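Kitchen tips for anyone recording demos at home

I've been steering a simulated arm around a pretend kitchen for the Wosach project since January, and I'm up to 155 keepers. The goal is 1,000, so I've picked up a few habits (most of them from stuffing it up first!).

Do long flat things early, while you're fresh. Spatulas, brushes, anything that lies flat on the bench. Come straight down with the fingers, go slow for the last bit, and don't fiddle once you've touched.

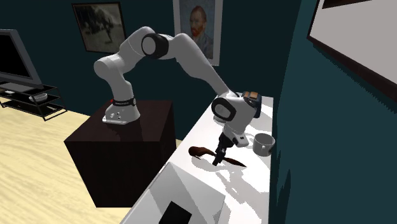

Save the run before you fix anything else. I lost 21 good ones by tidying the mug spot first and closing the window, and I'm still cranky. Name your files by task as well, so you're not hunting for them later.

Next one: flip to the wrist view before you close the grip. The wide view is great for getting across the room, but up close I go by the gap on each side of the thing I'm after. Shadows are handy too, only don't trust them for distance, they're all jaggedy. And keep some of your wobbly tries in a separate folder!

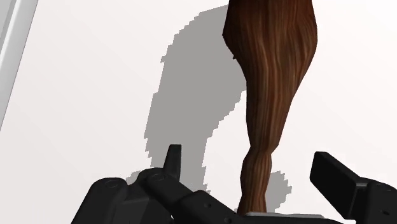 Solange Picard wrote in to say she keeps her wobbly tries in with the rest and just tags them, and that her model recovers from a bad approach much better for it. I'm giving that a go with my next batch.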